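Zellness Clear Tint Storage Bin, Open Top, Pale Blue

Home > Storage > Bedroom & Bath > Bins & Baskets

Sold by Closemov
Item no. 1148
In stock, ships Tuesday
331 reviews

Color: Pale Blue Tint (selected) / Clear / Smoke
Pack: Single / Set of 4

Add to cart
Save for later

About this item

See-through plastic bin for all the little stuff. Hair things, cotton swabs, tape, chargers, the tube of hand cream that's always rolling off the nightstand. Light blue tint, see what's in it without digging. No lid on this one. If you want a lid, look at the Cilasik Lidded Box, different size, they do not swap.

Good for a dresser, closet shelf, bathroom cabinet, under the sink. Fits most standard shelves but MEASURE FIRST please. We get a lot of returns from folks who eyeballed it.

- Translucent plastic, pale blue
- Open top, smooth rim
- Wipe clean, no dishwasher
- Nests with other bins of same size
- No assembly

How to use it

Easiest way to sort a bin like this is to dump it. Whole thing, on the bed, on a light colored blanket so nothing gets lost. Then put back only what goes in there. Takes ten minutes if you don't stop to look at your phone.

Hair stuff first, because there's always more of it than you think. Claw clips, scrunchies, rollers, the coil ties. Those take up the most room, so they go in the bottom. Small flat things like a compact go along the side, standing up, easier to grab. Swabs stay in their bag, just fold the top over or use a clip.
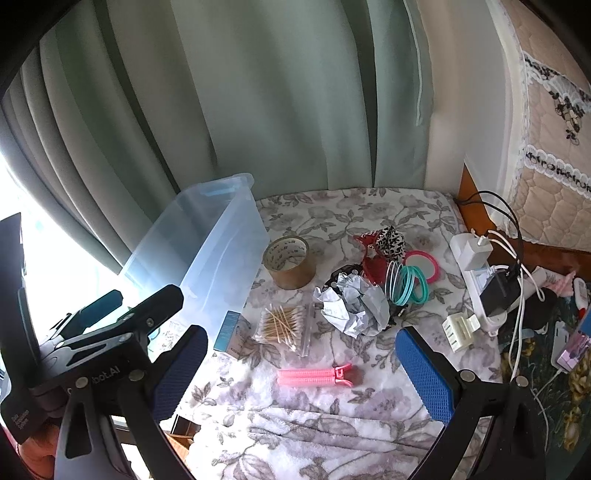
Pale blue bin on its side by the curtains, small items out on the bed. Packing tape, red claw clip, leopard scrunchie, hair ties or bangles, pink roller, bag of cotton swabs.

Things that should not go back in: trash (wadded up paper, empty packets, you know), anything that leaks, and cords if you can help it. Cords tangle around everything, and next time you pull out one clip the whole bin comes with it. Get a second bin for chargers and plugs. The Smoke color is good for that, hides the mess a little.

Packing tape is up to you. Some people keep a roll in the bedroom for closet clean-outs and returns. Stand it on edge against the wall of the bin and it takes up less floor space. If it rubs on fabric the sticky side picks up lint, so keep scrunchies at the other end.

Dividers

Not included. The Mengal Drawer Divider Strips (sold separate) can be cut down with scissors to fit. Two strips is plenty for one bin. Do not glue them, a tight fit holds fine and you can move them later. We tried three strips and there was no room left for a hand.

Or use what you have. Small boxes work great as cups inside the bin. A soap box, a tea box with the flaps cut off.

Care

Wash by hand, warm water, dish soap. Soft cloth only. Scrubby pads leave scratches and on the tinted colors they show up bad. Dry before you put cotton stuff back in it. No bleach, no acetone. Nail polish remover will cloud the plastic and we can't replace for that, sorry.

Sticky residue from tape or labels: cooking oil on a paper towel, leave it a few minutes, wipe, then wash with soap.

Keep away from heaters and hot styling tools. Let the curling iron cool all the way before it goes in any plastic bin, ours or anybody elses.

Shipping and returns

Ships from our warehouse in 1 to 3 business days. Set of 4 comes nested in one carton. They can be snug when they arrive, twist and pull, don't pry with a knife.

Free shipping on orders over $100. Returns 30 days, unused, in the orignal packaging. Bin showed up cracked? Send us a photo of the bin and the carton, both, and we'll get a new one out. No need to mail back the broken one.

Questions from customers

Does it smell like plastic?
A bit out of the carton. Wash it and leave it out overnight.

Can I stack these?
Nest yes, stack no. There's no lid, so the top one will just sit down in the bottom one. For stacking get the Cilasik.

Is the blue very blue?
No. Pale. Against a white wall or white bedding you'll see the tint, in a dark closet it looks mostly clear.

Will a label stick to it?
Yes, on the outside, on a clean dry side. Paper ones come off in the wash. Vinyl holds better.

Can it go in the fridge?
We sell it for bedroom and bath. Not tested for food so we'd say no.

Do you still have the deep version?
Sold out for now, more in July. Hit the email button on that page and you'll get a note when it's back.

Customer reviews (newest first)

5 stars. Bought one for my daughters hair stuff and went back for the set. Mornings are faster!! She can see the clip she wants so she doesn't tip the whole thing out anymore. Well, most days.

4 stars. Nice bin, good color. Took a star off because it slides on a glossy shelf. Put a scrap of drawer liner under it, fine now.

3 stars. Smaller than I pictured. My fault for not reading the size. Using it for travel size bottles and cotton swabs instead of the blow dryer like I planned.

5 stars. Sturdy. Dropped it down the stairs full of rollers and it didn't crack. The rollers went everywhere.

2 stars. Wanted clear, got blue. Customer service swapped it but it took around two weeks.

Show all 331 reviews

Goes well with

Mengal Drawer Divider Strips
Cilasik Lidded Box, Small
Zellness Clear Tint Storage Bin, Smoke
Zellness Stick-On Labels, Blank, pack of 100

Colors can look different on your screen. Bin sold empty, items shown with it are not included.

Closemov | Contact | Order status | Returns | Gift cards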